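Kitchen Robots Pass the Soup Test, Sort Of
May 23, 2018

The robot butler has been five years away for as long as anyone has been counting, and a report out this week from the household automation firm Likik does not bring him much closer. It does give a fairly good idea of what is holding him up. Mostly it is pots.

Likik ran 3078 attempts at ordinary kitchen chores, all of them in simulation, where a dropped pan costs nothing and the floor never needs mopping. The list had 28 chores on it. It ran from the very dull (push a drawer shut) to the merely dull (move a pot from the counter to the stove, turn the right knob, leave the other knobs alone). The company says its arm can now be trusted with the first kind. The second kind is coming along.

"Trusted" needs a little explaining. Likik calls a chore done if it ends with everything where it should be and nothing in the kitchen has been hit hard enough to matter. Closing a drawer went well by that standard. So did pressing down a toaster lever, a chore most households have been managing without outside help.

Moving a pot to the stove succeeded 46 percent of the time. In the failed runs the gripper closed on air, or caught one handle and swung the whole thing sideways, or set the pot down half on the burner and half off and then backed away as if the job were finished. Anyone who has shared an apartment will recognize that last one.

"People assume the hard part is cooking," said Sorcha MacBrayne, who led the tests. "We haven't gotten to cooking. We are still at picking up the pot, and a pot is a nasty object. It's wide, it's slippery, and the handles are in a different place every time you turn it."

She would like it known that the average run has gotten shorter. A pot move that took the arm 165 seconds last September now takes less than half that. A grown person does it in about the time it takes to read this sentence, usually while looking at something else.

There is also the matter of real kitchens, which have crumbs in them. Devovov, a rival outfit that builds arms for store back rooms and bakery floors, has never thought much of simulated housework, and its head of testing, Mogens Hjaltadóttir, did not sound converted. His crews have spent the past year getting a machine to restock shelves at Guthrie, the grocery chain. It does fine with boxes. It does fine with cans, provided the cans were put in the carton the right way up.

"Then somebody sends us bags of rice," Hjaltadóttir said. "In the computer a bag of rice is a very polite object. In the store it slumps over and looks at you."

The Guthrie machine now works nights only, on four aisles, with an employee close by to deal with rice. The store manager describes the arrangement as a success. The employee was not available for comment, being busy with the rice.

MacBrayne doesn't argue with any of this. Her answer is that nobody would let a beginner practice on a hot stove thousands of times, and a beginner is what the arm is. Likik builds its pretend kitchens with the counters, cabinets and appliances a real one would have, then shuffles things between runs so the arm can't just memorize where the pot lives. What it learns there is supposed to carry over to hardware. Some of it has – the drawers, again, were excellent.

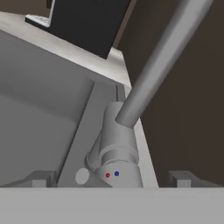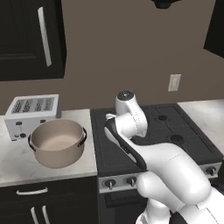 The next round will add lids, which MacBrayne brought up with the face of someone mentioning a dental appointment. After lids come liquids, and after liquids, if the money holds out, a chore listed in the report only as "clear up after breakfast." No success rate is predicted for it.

Price is another thing the report is quiet about. A single arm good enough for this work still costs more than a nice used car, and it stays where it is bolted. A person who wanted the pot moved, the toast started and the dishwasher emptied might need two of them, plus a kitchen laid out to suit. For the same outlay you could eat in restaurants for quite a while.

Leler, which sells kitchen fittings and has put money into the Likik project, says it is in no hurry. The company plans to show a counter with a built-in mounting point for an arm at its dealer event in September. The arm itself will not be included. Dealers have been told the mounting point also makes a decent place to stand a paper towel holder.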